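Talk with a cork buyer, Talport
2023-05-27

She buys corks for Prander, a small bottling outfit down by the river in Talport, and she had maybe twenty minutes for me between deliveries. Phone going the whole time.

First thing I asked was how you tell a bad one. "Smell," she said. "Everyone wants a machine to do it. We soak them overnight and I smell the water." Wet cardboard, thats the giveaway. A damp basement. She does 60 jars in a morning and then no coffee until lunch, which she hates.

Bales come in at 900 corks each, mostly from Segers. She used to buy from a place in Skerkstead too but stopped in May. Why? "Price. Then they changed the wash and didn't tell us." She wouldn't say more on that — I tried twice.

What about screw caps? A shrug. "Use them. I drink from them at home. For something you open this summer it's fine, it's good even." For the reds they hold back 18 months she still wants cork, and she wants it long. The short ones worry her. Storage matters more than poeple think, she says, and most kitchens are too warm, the top of the fridge being the worst spot in the house.

I asked about waste. They lose up to 195 corks in a bad delivery, crumbly ones mostly, and those go to a guy who grinds them for garden paths. She has a path like that herself. "Floats away when it rains," she said.

Then the phone again, a truck at the wrong gate, and she was pulling her coat on.

Last question, asked walking: does the look of a cork tell you anything? "Less than you'd hope. Customers like them smooth and pale, so that's what we pay extra for." She isn't bothered by a speckled top like the one on the green bottle here, little pores and all. Pits down the side are another story, wine creeps along those. "Look at the side, then smell it," she said, and went off to find her truck. 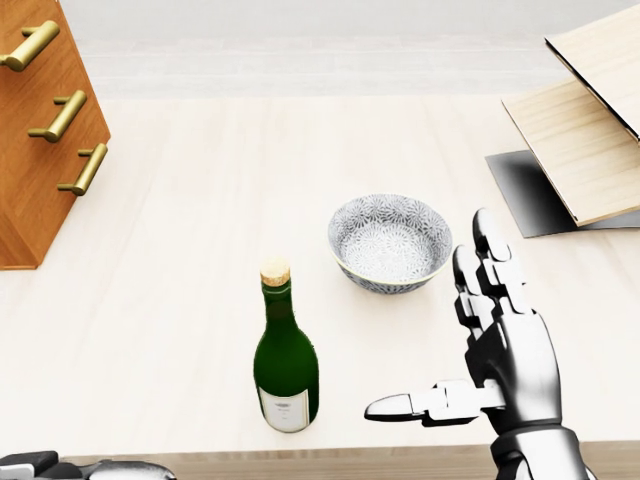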